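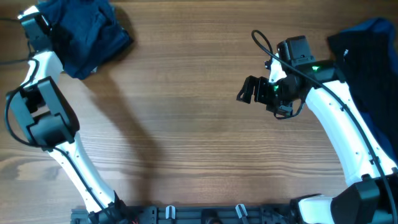
Areeba Memon has a rule about solid wood tables, and it is that she won't sell you one until you've told her how you plan to clean it. I thought this was a sales trick. I went to her workshop in April half expecting to come away with a tin of something expensive, because in my experience every conversation about wood care ends with a tin of something expensive.

I had come with a grudge. Two years ago I bought a table finished in what the seller called a "living oil." It was supposed to get better with age. It got rings. When I called, I was told rings were part of its story.

Memon laughed when I told her this, but she didn't take my side right away. "What did they tell you to do with it?" she asked. I said they'd told me to enjoy it. "Well, then they're crooks," she said. "Oil is a chore. I like oil. I use it on my own table at home. But if somebody says oil and doesn't say chore, they want you out of the door."

She runs the shop, Urnach, with Humaira Lashari, who does most of the finishing and all of the arguing with suppliers. They make dining tables and desks and take in old ones for repair. The repair side is what pays, Memon told me, and a good part of it is people like me.

I asked how often an oiled table really needs doing. The leaflet that came with mine said once a year. "Depends who's eating at it," Memon said. "Two adults who use placemats, once a year, fine. Three kids and a dog, you'd be at it every season." Lashari, who was sanding a drawer front and had not seemed to be listening, said that once a year was a number made up by people who had never met a child.

So why not varnish everything? I've put this question to several furniture makers, and what I usually get is a speech about how varnish "suffocates" the wood. I don't believe this. The tree is dead. I said so.

"The tree is very dead," Lashari agreed. She put the sandpaper down. "It doesn't breathe. It takes on moisture and lets it go, and it moves when it does that, and it'll do it under varnish too, a bit slower. People say breathe because it sounds kind."

Her own case against varnish is duller and, to my mind, a lot better. When a varnished top gets damaged, you often can't fix one spot without it showing. You end up stripping the lot. With oil you can sand a patch by hand, following the grain, wipe more oil on, and have a fair chance of losing the edges of it. They charge $270 to redo an oiled top of ordinary size. For a varnished one in bad shape the last bill they wrote was $791, and the customer, Lashari said, had been pretty quiet on the phone.

I pointed out that a person would have to wreck a varnished table once to spend that, and that the oiled one might come back three times. Memon thought about it. "Sure," she said. "If you're going to pay us every time. I'd rather you did it yourself." I said most people wouldn't. She said most people hadn't been shown.

This is where I expected the tin, and a tin did come out. It was a hardwax oil called Liltach, which sells for $78, and I asked whether it was worth it. Lashari said no. Then she said it was good, that it went on thin and didn't smell much, but that she'd done the same job for years with stuff costing a third of that and couldn't tell you afterward which was which. I asked if she'd ever tested them side by side. She had, on offcuts, with red wine and coffee left on overnight. The Liltach did slightly better with the coffee. Neither of them did well with the wine.

I'm wary of home tests, and four scraps of oak don't prove much, which I said. "They prove you should wipe up the wine," said Lashari.

We disagreed most over water. I've read a hundred times that you should only ever use a damp cloth, never a wet one, and I told them I'd always taken that for the kind of advice that makes the damage your fault. Memon held firm. A wet cloth raises the grain, she said, and after a few months of it the surface goes rough, and crumbs stick to it, so you scrub harder. She had me run my palm over a customer's table waiting against the wall, first the middle and then the end where the family ate. I'll admit the difference was easy to feel. Whether wet cloths did it or just eleven-year-olds, I still can't say.

As for my rings, the white ones will probably come out, she thinks. The black one has gone in deep, near a metal lamp base, and she'd leave it alone. She told me what grit to buy and to stop when I got bored, then do a second evening. She didn't offer to book the table in, and when I asked if she would, she said they were full until June anyway.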